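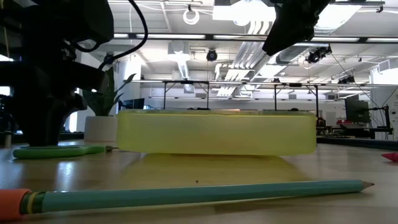 Is a second arm worth it for a desk-tidying setup, or am I being sold to?

I look after the budget for a small automation bench at Hepburn. The job is dull on purpose: pencils, erasers, markers and so on get picked off a wooden table and put in a container. A reseller has quoted me 2,244 for a Porik arm with a two-finger gripper, plus 400 a year for "support," whatever that covers. They say it will pay for itself by January. I have heard that before. Has anyone bought one and kept track of what it cost after the invoice? I'd also like to know if the standard fingertips are any good on thin things like pencils.

clisusham_bench

I'd ignore the payback date completely. It assumes the arm works every hour you're open, and ours didn't come close. We paid for the arm, then for a mounting plate, a longer cable, spare fingertips and a table that didn't wobble. Nearly 15 percent on top of the quote before it had moved a thing.

On fingertips: the pointed black ones look like the kind in my photo. They're fine for a marker or a fat eraser. For pencils lying flat I would want to see it done on your own table, with your own lighting, before signing. Shiny wood and glare gave our wrist camera a lot of grief, and the demo video was shot on a gray mat.
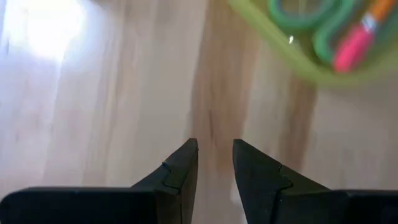

Wrist camera view, fingers over the tabletop, container at upper right.

Get them to put in writing what the 400 buys. Ours turned out to be email replies within 3 working days and no parts.

oldgantry

Just rent. Sturkar used to do monthly, not sure if they still do.

tablesaw_accountant

Renting only makes sense if you know you'll send it back. Most places don't, and then you've paid twice.

What I'd do is write down how long a person takes to clear the same table, for a week, and put that next to the quote. If the saving is small, the second arm can wait. If the reseller won't lend you a unit for a trial, that tells you something too. Also budget for whoever has to restart it when it drops a pencil on the floor, which ours did plenty. That time never shows up on anyone's quote and it was our biggest cost in the first year.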